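**Lecture 7 notes: Learning from demonstration when the objects won't hold still**

Read the Olby paper first. If you only have time for half of it, read the second half, where the method is. The first half is the authors being polite to people they disagree with.

## Where we left off

Last time we trained a policy by plain behavior cloning. You show the robot what to do, you record what it saw and what the person did, and you fit a network to map one to the other. It works very well on the training data, a sentence you should learn to hear as a warning.

The trouble is drift. The policy makes a small error, lands in a state no demonstrator ever visited, and makes a bigger error there. With a rigid block on a bare table you can get away with this for a while. With a cloth you can't. A cloth that has slipped two inches is, as far as the network is concerned, a new object.

## Action chunks

The fix in the Olby paper is to predict a short run of future actions instead of one. The policy looks once, commits to the next 50 steps, carries out part of them, then looks again.

- **Chunk length** is how many steps are predicted. They use 50.
- **Execution horizon** is how many of those you really carry out before looking again. Keep it shorter than the chunk.
- **Blending** is what you do where an old chunk and a new one disagree. A weighted average is the usual answer.

Averaging deserves suspicion. If the old chunk goes left of a table leg and the new one goes right of it, the average goes through the leg. Sorcha Ó Súilleabháin's comment on my draft of this section was "so would most of my students," and I've left it in.
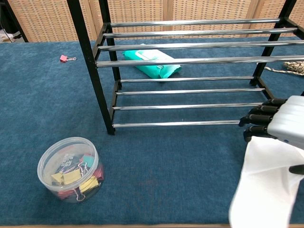 Occlusion is the second half of today's topic, and it is where chunking starts to earn its keep. When a hand comes in close to its work, it blocks the view of the thing you most want to see. Think about wiping a shoe rack. The bars are shiny chrome, so a depth sensor that relies on projected light may return holes or nonsense along them, and the highlights shift as the viewpoint moves. The white cloth hangs down from the fingers in folds and can hide whatever is behind it. Even the pack lying behind the rack is partly covered by the upper bars, before anything has moved. A policy that decides afresh at every step has to make each decision from a view like that. A chunked policy can make its plan from a good view and keep going through a few bad ones.

The price is slower reaction. If the cloth catches on something at step three of a chunk, the robot will carry on with great confidence until it next looks.

## What the results say

Ivars Rimkutė and Dzintra Strazds reran the comparison for this course with the Mensah training code. They used 239 demonstrations of wiping and cloth handling, the same network for every condition, and changed only the chunk length. Their findings, in order of how much I believe them:

1. Single-step prediction was worst. Its usual failure was hesitation: the hand hovered near the contact point and dithered. Demonstrators pause before contact, the network learns the pause, and having paused it sees a view that says "pause."
2. Chunks of 50 beat single steps in every setup they tried.
3. Very long chunks were worse again. This matches the theory, so naturally we accepted it without much checking.
4. Adding a wrist camera helped more than any change to chunk length. It gets one line in the paper's appendix.

Take a moment over number four. You will read plenty of papers in which the clever loss function gets the title and the extra camera gets a footnote.

## How to read a success rate

Each condition was tested over 44 trials. That is respectable for hardware and small for statistics. With 44 trials, a gap of two or three successes between methods tells you very little, however bold the type in the table. Before you believe a number, find out:

- who decided that a trial had succeeded, and whether they knew which policy was running
- whether the objects were put back in the same places each time
- what happened to the trials that were stopped early

The Zernier group ran 1,000 trials, but in simulation, with a cloth that behaves like a well-brought-up napkin. Use their results for ranking ideas. Don't use them to predict what happens on a real table.

## For next time

Write one page on this question: the execution horizon is fixed in everything we read today, so how would you let the policy choose it? Gunārs Urbonaitė's suggestion was to look again whenever successive chunks disagree by more than some threshold. Find the flaw. (Hint: to know that they disagree, what must you already have done?)

Austra Rimkutė has the lab sign-up sheet. Bring your own normalization statistics from Lecture 6. Anyone who computed them on the test set should fix that quietly before the session.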